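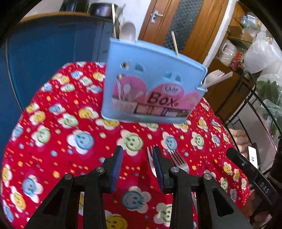

Ticket 852: Gondivside station, tremor channel dropping out
Opened by: Tamara Zakharchenko
Assigned to: Demyd Shevchuk
Priority: High
Status: Monitoring

Vertical component at Gondivside has gaps of 12 to 16 seconds, several per hour. Horizontals are clean. Seltov and Skosen show continuous tremor over the same windows, so the gaps are local. Automatic alarm for the north flank is picking up false onsets at the end of each gap.

22nd October, 08:40 (DS)
Pulled the digitizer log over the radio link. No GPS unlocks. Supply voltage normal. Packet loss on the link is under one percent and does not line up with the gaps.

10:15 (DS)
Remote restart of the digitizer. Gaps continue. Mass position on the vertical reads close to the rail. Sent a centering command, no change on first try. Second try brought it halfway back.

10:50 (TZ)
Gondivside taken out of the alarm vote. Levchenko added in its place with the threshold left at default. Please keep the raw data, we still want the horizontals for locations.

13:30 (DS)
Third centering command accepted. Mass position near zero. Three short gaps since, all in the first ten minutes.

17:05 (DS)
No gaps for almost 31 minutes, then one of 12 seconds. Suspect tilt of the pier or moisture in the sensor connector. Needs a site visit. Spare cable is in the Skosen hut.

17:20 (TZ)
Agreed. Leave it out of the vote until the connector has been checked. Ticket stays open.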